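How does a robot find its way around a house?

By Itsuki Wada

You can walk to your bathroom in the dark. You know where the door is, and you know the sink won't have moved. A robot starts with none of that. Somebody has to write software that helps it look, remember, plan and move.

Software is the set of instructions a computer follows. The robot software in this article is called Firholm. Before it runs on a real machine, it practises inside a computer, in a pretend home named Groltstead. The pretend home is called a simulation. It has walls, doors and furniture, but they are all made of numbers, and so is the light that falls on them.

Robots don't see the way you do. A camera picture reaches the software as a grid of tiny coloured squares called pixels. Each pixel is stored as numbers that say how much red, green and blue it has. The software has to work out which pixels belong together. Shadows make this hard. A big grey shadow on a pale wall can look like a big grey thing standing in front of it. 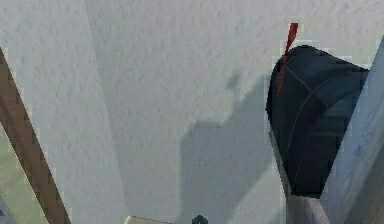 SEEING

One clue is texture. If the bumps of the wall still show through the grey patch, the patch is probably a shadow. Soft edges are another clue. The dark blue shape on the right has a hard edge, and no wall shows through it, so the software should mark it as solid.

The part of the software that does this sorting is called perception. Firholm's perception gives every patch a label, such as "wall", "floor" or "don't know yet". "Don't know yet" is a useful label. It tells the robot to move a little and look again from another spot.

REMEMBERING

Next the robot needs a map. Firholm splits the floor into small squares, like graph paper. A square is marked free if the robot can go there and blocked if something is in the way. One pretend room might need 718 squares.

Small things on the floor matter as much as big ones. A sink stays where it is, but a box could be somewhere else tomorrow, so the map has to be updated.
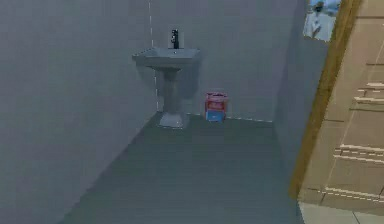 Doorways get special treatment. The software checks that the gap is wide enough for the whole robot, with some room left over on both sides. If it isn't, the doorway is marked blocked and the robot looks for another way through.

PLANNING

Now the robot can choose a path. The planner tries different routes across the free squares and adds up the cost of each one. Every square costs one point, and squares close to a wall cost extra. A route that costs 30 points beats a route that costs 114.

Last comes control, the part that turns the wheels and bends the joints. It checks again and again whether the robot is where the plan says it should be, and makes small corrections when it isn't.

TRY IT YOURSELF

Draw a room on graph paper, 11 squares wide and 11 squares long. Colour in some blocked squares. Pick a start and a finish, then find the cheapest path, moving one square at a time with no diagonal moves. Add a new box to your map and see if your path still works.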